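Carpet in a rented flat, part two. Last time was tiles versus broadloom. This time it's moisture, underlay and why the estimate for my hallway went up twice. Long thread, mostly numbers.

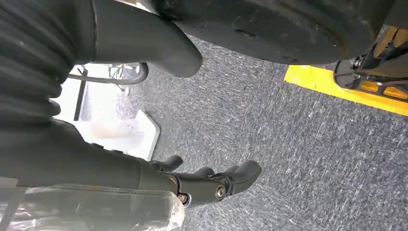
Starting point: ground floor flat in Pritcombe, solid concrete slab, built before anyone round here bothered much with a membrane under the floor. The old carpet had gone stiff along the outside wall. That's usually damp in the backing.

2/ First thing to do with a slab is measure it. A pin meter pushed into concrete tells you very little. It reads salts as well as water and only sees the top few millimetres. Use a sealed humidity box (hygrometer under an insulated cover, taped down at the edges).

3/ Leave the box until the reading stops moving. On mine that took three days. The usual limit people work to for textile flooring is 75% relative humidity. I had 71 in the middle of the room and 83 by the outside wall.

4/ A split like that suggests the wall or what's outside it, so I went and looked outside. The flower bed had been built up over the years to one brick below the floor level. Dug it back in October. Reading by the wall was down to 74 after the winter.

5/ I'd have spent money on a liquid membrane if I'd gone straight to the flooring shop. It might still be needed one day. Check the ground level first, it's an afternoon with a spade.

6/ Underlay. Three things get quoted: thickness, density, thermal resistance (tog). Shops lead with thickness as it feels nice under a shoe in the showroom. Density decides whether it still feels nice in five years.

7/ I compared two. Stamesard, a crumb rubber, and Skusard, a PU foam. Both sold as suitable for "heavy domestic". Cut a square of each and left it under a bookcase foot for 40 days, then measured the dent with a depth gauge an hour after lifting.

8/ The foam kept a deeper dent than the rubber. It had also recovered a bit more by the next morning. One sample of each, one bookcase, so please don't quote me as a test house.

9/ Went with the rubber in the hall (narrow, everyone walks the same line) and the foam in the bedroom. There's no rule that says one underlay per flat. Check the heights match at the door bar, though. Mine were out by 2 mm and the bar took it up.

10/ Costs, as several people asked. Quote for both rooms, supply and fit: £827. Revised quote after the fitter lifted a corner and found old adhesive on the slab: £1,125. The second revision was £90 on top for trimming two doors.

11/ The adhesive charge is fair. Scraping is slow work. In older buildings have the black stuff checked before anybody takes a scraper or a grinder to it, as some of it contains asbestos. Mine was tested and was clear. The test wasn't in any of the quotes and I paid for it separately.

12/ The doors I'd argue with. If you can lift a door off its hinges and own a plane, do it yourself the day before. Allow the full height of pile plus underlay plus a few millimetres. Keep the shavings off the new carpet or you'll be finding them till spring.

13/ Direction of pile. Every width in the same room has to run the same way or it will look like two different colours once it's down. For a hall, most fitters run the pile towards the front door. Get it written on the order with an arrow on the plan. Phone orders lose this.

14/ Seams: keep them out of doorways and out of the line of light from the window. My bedroom is wider than the roll, so there had to be one. It's under the bed, running parallel to the window wall's light. I know where it is and still have to hunt for it.

15/ Gripper rods on concrete. Pinned rods can blow out small craters near the edge of a slab. If the slab's crumbly, glue them and leave the glue overnight before stretching. This adds a visit, so ask at the quote stage. Mine were glued on a Wednesday and the carpet went in the following afternoon.

16/ Correction to part one: I said Alcantara Road tip takes old underlay with carpet. It takes both but in separate skips, and they'll send you back to the car to split the load. Roll them separately at home.

17/ Somebody asked about underfloor heating. Add the tog of the carpet to the tog of the underlay and keep the total at or under 2.5. I haven't got underfloor heating, so that's as far as I can help.

18/ Part three will be stairs, once I've got the loan of a knee kicker and somewhere to practise. Replies open if you've had a slab read high in the middle of the room, I'd like to compare.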